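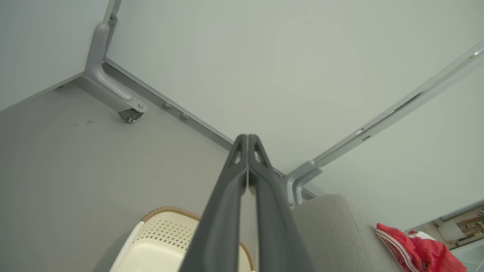 A robot cell should be looked after by the same person who uses it. I have held this opinion for some years, and after one autumn with the cell we call Heketti I hold it more firmly than before.

In many workplaces the duties are divided. One group runs the robot and another group repairs it. The first group sees that the left hand closes a little late, but a late hand is still a working hand, so they say nothing. The second group comes when something has stopped, and by then the history is lost. They replace a part and go away, and the log says "gripper fault, solved".

When I came to Dorkside in September, the log of Heketti had 703 lines. I read all of them, which took two evenings. Most were of this kind. I found almost no line about a cable that had been moved, or about fingers that had been changed from one side to the other. Yet these are the things I want to know when I stand there in the morning with a cold coffee and two arms that do not agree.

Heketti is a laundry cell. It has two arms, a basket on the floor, a grey cushion and clothes to be picked up. The work is low, near the floor, and this is hard for people who maintain it, as they must kneel. I believe the kneeling explains more missed checks than any lack of training. Our manager at Wommont did not like this sentence when I first wrote it, but she did buy a kneeling mat.
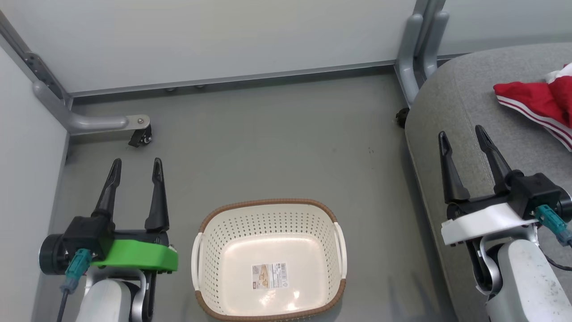 Heiðrún Frandsen
Cell technician, Wommont, Dorkside site

The two grippers are not twins to look at. The left one sits on a green housing and the right one on a white housing, and I would not paint them the same. With two colours, a colleague can telephone me and say "the green one", and I do not need to ask whose left he means. A tidy cell is pleasant for visitors, but I would choose the colours every time.

I also defend the slow morning check. I close the fingers and look at the line between them from the front and then from the side. I follow each cable with my hand from the connector downwards. Then I look at the wheels and the feet of the frames around the work area - if a frame has been pushed in cleaning, the robot can be in perfect health and still reach to the wrong place. Bisgaard, who trained me, called this check a waste on a good day. He did it every day all the same.

There is a fair argument against me. A person who operates the cell is judged by how much it does, and will be tempted to skip the check. I accept this. My answer is to pay for the time openly and put it in the plan, with a name beside it. We lost 95 minutes in one week to a connector that was not fully in, and the operator had noticed it on the first day. She did not think it was hers to touch.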